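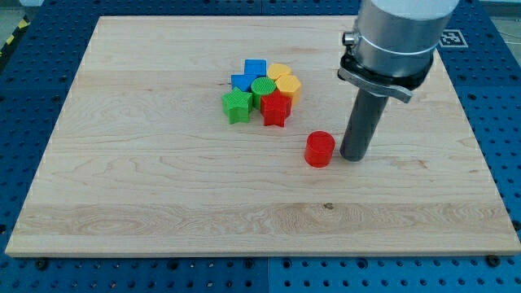 Siiri Huttunen
Member, Fenwood Makers Help / Woodworking and Printing

Cutting a shape board in figured maple for 3D-printed blocks: clearance, tearout and finish

I am making a shape-matching board for the children's room at the Noto branch library. The blocks are done: blue blocks, yellow hexagons, a green cylinder, and stars in green and red. They are PLA, printed upright. The board is a single piece of pale maple, still uncut, with long straight-ish grain in places and wavy figure in others, plus a few darker streaks. It is sitting on the blue perforated table in the shared shop, and I have been moving the blocks around on it to settle the spacing.

The plan is to rout blind pockets, one per block, with a handheld trim router and templates. Three things I am unsure of:

Clearance. The blocks have textured, ridged tops, and the cylinder shows concentric ridges. I measured the sides with calipers and get a different reading depending on whether I land on a ridge. Which reading do I design to?

Stars. A router bit can't make a sharp inside corner. Do I round the star points on the blocks, or chisel the corners of the pocket?

Tearout. I made a test pocket in an offcut from the same board and the wavy section lifted badly on one side.

Pockets will be 2 mm shallower than half the block height. The finish has to be safe for small children. I would like to cut on Monday.

Comments (3) | Share

Griet Stevens
Moderator

Design to the largest reading. The ridge is what contacts the pocket wall, and the valleys do nothing except hold dirt. Take the maximum across several positions on each face and add clearance to that. Ignore the top texture entirely for fit. It matters only for feel.

How much clearance depends on the age group. For a library I would be generous. A snug pocket looks good in August and grips the block by winter, or the other way around, depending on where the board was cut and how the building is heated. Maple moves across the grain and hardly at all along it, so put the extra in that direction. Mark the grain direction on your templates before you start. It is easy to turn a hexagon template and lose track.

Also check the bottoms of the blocks. The first printed layer often spreads slightly and leaves a lip. Scrape it off with a deburring blade or a knife held square, then measure again. Many "tight pocket" problems are that lip.

Stars: round the points on the blocks. The inside radius of the pocket equals the radius of your bit, so model the outer points of the star with the same radius or slightly more and reprint. Chiseling the corners square is possible, but the end-grain corners in hard maple will crumble, and a sharp plastic point is not something to hand to a toddler anyway. The inner corners of the star are no trouble, because the bit travels around the outside of them.

Tearout:
- Drill out most of the waste first with a Forstner bit. Stop short of final depth.
- Use a down-cut spiral bit. It presses the fibers down at the surface.
- Make shallow passes, and leave a thin margin at the wall for one last light pass.
- In the wavy area, dampen the surface lightly before the final pass.
- Move the layout if you can. Put the cylinder and the hexagons in the figured part and keep the stars in the straighter grain. Thin points of wood between the star arms are the first thing to break.

Before routing, clamp the board with a spoilboard under it. Perforated tables tempt people to clamp through the holes and forget how deep the bit is.

Comments (5) | Share

declercq_bench
Member

Agree on the bit. For finish I use plain mineral oil and beeswax, but it needs redoing and a library won't redo it. Hardwax oil, fully cured, is better. Read the can for the cure time; mine says 72 hours before use and longer before washing. Sand to 150 or 180 and stop.

Would paint the pocket floors to match the blocks, but that's taste.

Comments (1) | Share

Siiri Huttunen
Member

Thank you both. The lip was there on every hexagon. I'm reprinting the stars with rounded points and have turned the layout so they sit in the straighter grain. Oltmont Hardware has the down-cut bit in stock.

Comments (0) | Share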